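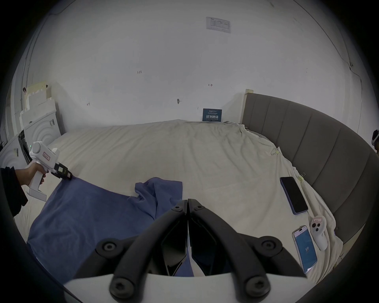
Navy cloth on the cream sheet, with the grey padded headboard alongside.

I popped into the Sillside bedroom on 2/9/26 thinking I'd stay for a cuppa, and ended up hooked on folding (yes, folding!). The new linen sessions have started, and they're all about the stuff most of us shove in a cupboard and hope for the best.

The whole thing happens on one big bed with a tall upholstered headboard, and everyone gets a go at the same kind of job: dark cloth, pale sheet, find the corners, lay it flat, start folding. Rin Kubo runs the sessions and she's very big on corners. "If you've got hold of two good ones, you're most of the way there," she told me, and I've been muttering it over my own washing ever since. 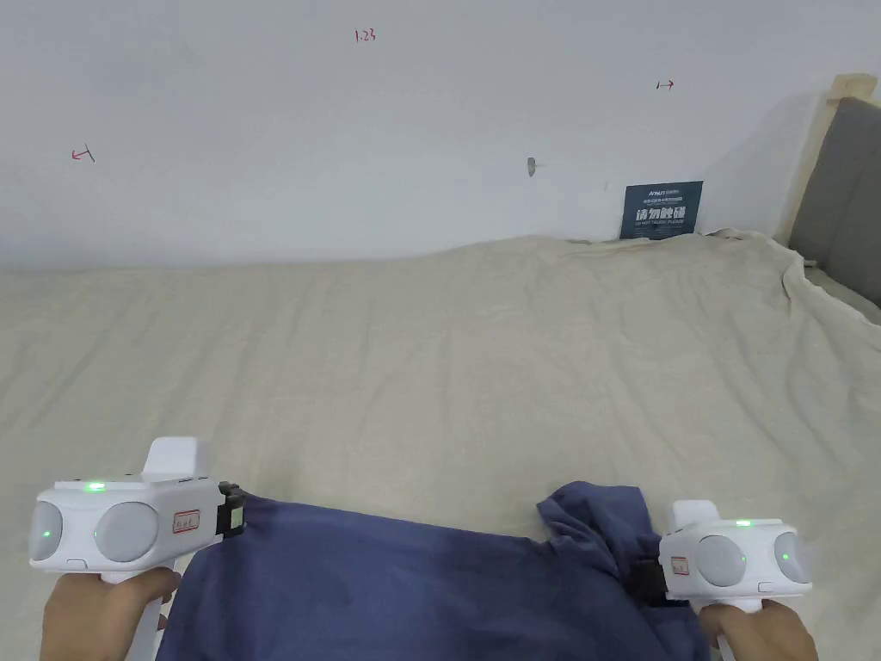 Skirwood Home Skills Club – Sillside

A navy cloth can be smooth at one end and a heap of creases at the other, and that's the bit I always get wrong. My habit is to yank it. Rin prefers to leave the flat side where it is and ease the bunched side out a little at a time, which takes longer but saves starting over.

Cormac Hayes has put his hand up to look after bookings. There's room for up to 85 people across September, and each session runs to 83 minutes because that's how long we can have the room between the other groups. Don't ask me who worked that out! Bring a towel or an old top if you'd like to practise on your own things. Fitted sheets are next on the list, and I've already told Cormac to put my name down.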